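In defense of the dumb gripper

There is a kind of person who buys a nine-speed blender and makes smoothies on one of the speeds. I know this because I'm him, and because for most of February I ran gripper trials for a living, which is the same mistake with an invoice attached.

The job was simple on paper. Our shop had two candidates for the next round of household work: opening doors, pulling drawers, picking up the things people leave on floors. One was the Riller, a hand-held tool with two fingers and a trigger, which you carry around and operate yourself while it records what you do. The other was the Brosgate, which has force sensing in every joint, a controller the size of a lunchbox, and a manual of the sort you prop other manuals on. The Riller's manual is a card. One side of the card is about cleaning.

I was supposed to write a fair comparison. I did write one, and it went out on 2nd March with tables in it, and it was so fair that two people thanked me and then asked which one to buy. What follows is the version with an opinion in it.

My opinion is that we have been grading grippers like figure skating. We award points for difficulty. A finger that can feel the weight of a grape gets a round of applause, and a finger that can hang on to a door gets a shrug, although I have lived in a number of houses and the doors outnumbered the grapes in all of them. Okay, not the week my sister stayed. But in general.

Doors are where I started losing my patience with the scoring sheet. A door looks easy. It has one hinge line and one thing it wants to do. Then you take hold of it and find that it wants to travel in an arc while your wrist wants to travel in a straight line, and that the edge is slick, and that the part you need to grab is thinner or rounder or further back than the part you practiced on. A washing machine door is a fine little bully of this type. It swings toward you, so you have to get out of its way while still holding it, like someone backing out of a conversation at a party.

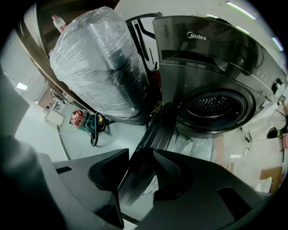 The Brosgate's answer to the arc problem is to calculate it. It estimates the hinge, plans a path, senses that the door disagrees, and revises the plan. When this goes well it is lovely to watch. When it goes badly it stops, holding the door at an angle no human would choose, and puts a code on the controller. The code I came to know best was 2,244. I looked it up. The explanation for 2,244 is "unexpected contact," and I'd like it noted that contact was the entire assignment.

The Riller's answer to the arc problem is that you move your arm. That sounds like cheating, and Katsuhiko Yagi, who runs our evaluation side and has a much better record than mine at being right, told me that it was. His argument goes like this: a hand-held tool doesn't solve anything, it borrows a person who has already solved it. Put the same two fingers on the end of a robot arm, take the person away, and you have a pair of tongs and some memories.

I think this is a strong argument and I have been chewing on it ever since. Where I come down is that he's describing the purpose of the thing and calling it a flaw. The memories are what we want. A hinge model tells the arm where a door ought to go. A few hours of somebody swinging real doors with the same fingers the arm will use tells it what people do when the door has other ideas — the little shift of the wrist, the loosening just before the stop, the half step to the side. You can't get the half step out of a force sensor. A force sensor has no feet.

There's also the matter of where you can take it. I could pick up the Riller and walk over to whatever was standing there, wrapped or unwrapped, cords on the floor and all. The Brosgate wanted a level surface, a clear radius and a calibration target at seven fixed positions. By the time I had done the seventh I had usually nudged the first. I don't blame the machine. It was raised in a nice lab and it expects a certain standard. But the homes it's meant to work in are not going to clear a radius, and if our test conditions are tidier than the customer's laundry corner, what we've measured is how well we tidy.

Now the other side, because I did promise Yagi I'd put it in. The Riller is bad at telling you how hard it's squeezing. You feel it through the trigger, a bit, and the recording knows how wide the fingers are, and from those two facts you are invited to use your imagination. For a door, fine. For an egg carton I would want the Brosgate, and for a wine glass I would want the Brosgate and somebody else's wine glass. The wide lens on the hand-held also takes some getting used to. Everything bends at the edges, and straight shelves come out looking like they've had a hard year.

And there's the tired arm. Spec sheets don't have a row for it. After an hour of doors my grip got lazy and my half steps turned into shuffles, and all of that went into the recording with the same label as the good stuff. Somewhere in the Flinesham data set is an afternoon of a robot learning to open appliances like a man who wants his lunch. Yagi suggested we filter it out. Hoàng, our supplier's rep, suggested a wrist strap, available separately.

So buy the dumb one, if doors and drawers are what you have in front of you. Spend what's left on more hours, more houses and more people holding it, preferably people built differently from one another, with decent breaks. Keep a clever one on the bench for the glassware. And when somebody shows you a demo with a grape, be polite, enjoy the grape, then ask whether they have a washing machine on the premises.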